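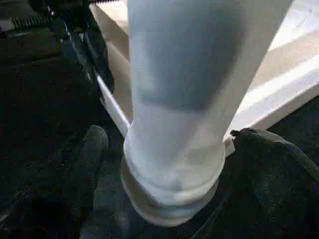
Vandia Checkout - Merchant FAQ

Which payment methods are supported?
Cards, bank transfer and store credit. Wallet payments are available on request and need a separate agreement.

When are payouts made?
Every Tuesday. Orders captured after 15:00 on Monday go into the next cycle.

Is there a minimum payout?
Yes. Balances under 500 are carried forward in the account currency.

How long can I hold an authorization before capture?
Up to 24 hours by default. Expired authorizations cannot be revived - the customer has to pay again.

Why does my order show "Error 91"?
The card issuer did not respond in time. No funds were captured. The order stays open and can be retried from the Orders tab.

Can I issue a partial refund?
Yes, per line item or as a fixed amount. Shipping is not included unless you tick the box.

Does Vandia store card numbers?
No. Card data is replaced with a token before it reaches your store. Tokens are tied to one merchant account and cannot be moved between accounts.

I use the Handeck inventory plugin. Are stock levels synced?
Stock is reduced on capture. Versions released before May reduce it on authorization and should be updated.

Who handles chargebacks?
Send evidence to Sipho Mokgethi in the disputes team, with the order number in the subject line.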